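Keeping shoes in order in a small hallway
19/01/2021

Most hallways were not planned with shoes in mind. Ours is narrow, with a radiator on one side and the meter cupboard on the other, and for years everything ended up in a heap behind the door. These are the things that worked for us.

Start by measuring
Measure the wall before you buy anything, including the skirting board. A rack sold as 600 mm wide may need a bit more once the feet are on. Open the front door fully and mark where it reaches with a strip of masking tape. Anything past the tape will get knocked.

Allow 22 cm of width for a pair of adult trainers and a little less for flat shoes. Boots need a place of their own. Stand them on an old baking tray with a layer of gravel in the bottom, and the mud dries there instead of on the floor.

Limit what stays by the door
Two pairs each is enough for daily use. The rest can go in the bedroom or under the stairs. In May we swap the winter boots for sandals and clean everything before it goes away.

Slip-on shoes for the garden or the bins should be the easiest to reach. A low stand with some space underneath will take a pair, and the top is free for other things. Put them in with the heels to the front so they can be picked up with one hand.

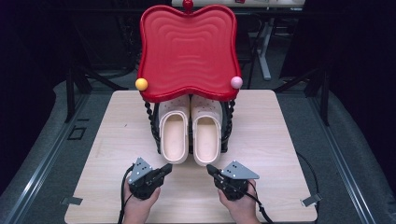
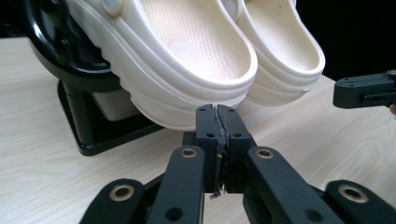 Cream clogs kept together as a pair, with a black stand.

Cleaning foam clogs
Foam shoes mark easily, and pale ones show it most. Use a bowl of lukewarm water with a squirt of washing-up liquid and an old toothbrush. Work round the ridges of the sole first, then the inside. If the footbed has a raised pattern, brush in small circles and rinse well, or the soap stays in and makes it slippery.

Dry them in the shade. Do not put them on the radiator or leave them in a hot car — foam can shrink, and it will not go back. For scuffs, try a damp melamine sponge with very light pressure.

Smells
Bicarbonate of soda is still the cheapest answer. Put a spoonful in each shoe overnight and tap it out over the sink in the morning. Don't use it on leather, which it can dry out. Newspaper is good for damp walking boots, but change it after a few hours.

Looking after metal racks
Wipe metal rods with a dry cloth after wet weather. If you find a rust spot, rub it back with fine wire wool, wipe off the dust and dab on a little metal paint. Stick felt pads under the feet if the rack stands on a wooden floor or a table. Check them now and then — they collect grit, and gritty pads scratch worse than bare feet.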